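So the party supplies closet finally got dealt with. I had been putting it off since March, when I opened the door to get a roll of tape and a bag of plastic forks came down on my head. I shut the door again and went and bought tape.

The plan was simple enough. Everything that belongs to a party goes in one bin, everything else goes someplace else, and anything I forgot I owned goes to my sister. I have done this before, in the old apartment on Ehlers Street, and I swore then that I would never again buy cups without checking what I had. You can guess how that went. 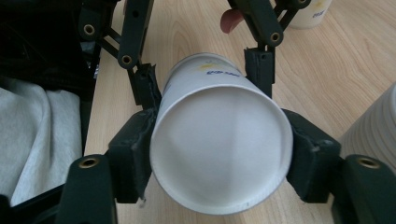
Paper cups are my weakness, I admit it. I like that they don't clatter, I like that you can write a name on them, and I like not standing at the sink at midnight. White ones are what I always come home with, and I never look hard at the printing, so the bit of yellow with dark blue lettering under it on the side was news to me. My old rule was to store them in whatever sleeve they came in, but the sleeves split and then you've got cups rolling around behind the vacuum — ask me how I know!

The new rule is one stack, upside down, on the shelf at eye level. I moved the candles and the 2 tablecloths down to make room (the good tablecloth still has gravy on it from the Jasen reunion, and I'm not ready to talk about it). Napkins went into a shoebox. The forks got a shoebox too, with a rubber band around it this time.

Then I got everything out on the table and stood there with my coffee for a while, feeling pretty pleased with myself. I do love the ones with flowers on them. There's a little yellow one and some thin green leaves, and it looks like spring even when it's July and the kitchen is an oven. I'm saving those for the shower next month and the rest of the family can keep their hands off.
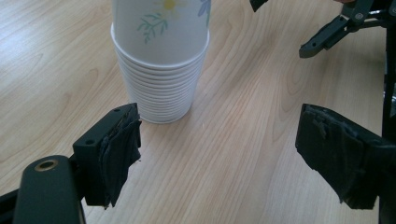
Ghislain Lévesque wrote to me after my last closet post that I should stop storing cups upside down on an open shelf and put a clean bag over them, or they'd be dusty by the time anyone came over. Fair point! I've got a bread bag that might fit if I stretch it.

Next up is the drawer under the microwave. It has 7 flashlights in it and I don't think I own a single battery.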